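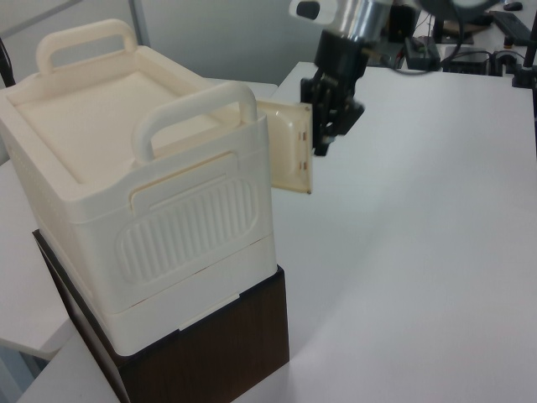

Pinto is a small set of robot demonstrations recorded by remote control. One operator moves a leader arm, and the robot arm on the table repeats the movement. All episodes are about opening and closing household storage. The most used object is a cream plastic storage box with two carrying handles and a small hinged door on the side. The gripper holds the open door by its outer edge, near the upper corner, and we ask operators to prefer this grasp because the fingers slip less there.

Version 2, released 05/03/2023

Contents

The set has 1,917 episodes. Of these, 330 are marked as failed and we kept them in a separate folder. Please do not mix them with the good ones without reading the label file first. Each episode has the joint positions, the gripper opening, the video from the fixed camera and one short sentence with the task.

How it was recorded

Recording was made in the Vutmont laboratory with the Plornerum control software. Before each episode the operator puts the box back on the brown cabinet, but the place is not exactly the same every time. This is wanted. The leader arm has no force feedback, so in early episodes you will find that the door is pulled too strongly.

Known problems

In 61 episodes the gripper signal comes later than the video. They are listed in late_gripper.txt. We tried to correct the delay and the result was not good, so the original times are kept.

The background was not cleaned between sessions. Keyboard, mouse and cables can be in different places.

Task sentences were written by several operators. The same part is sometimes called door, flap or panel.

Loading

Unpack the archive and set PINTO_ROOT to the folder. The loader reads the good episodes only. For the failed ones use the option include_failed.

License

Free for research and teaching. For other use please write to Pratell before you start.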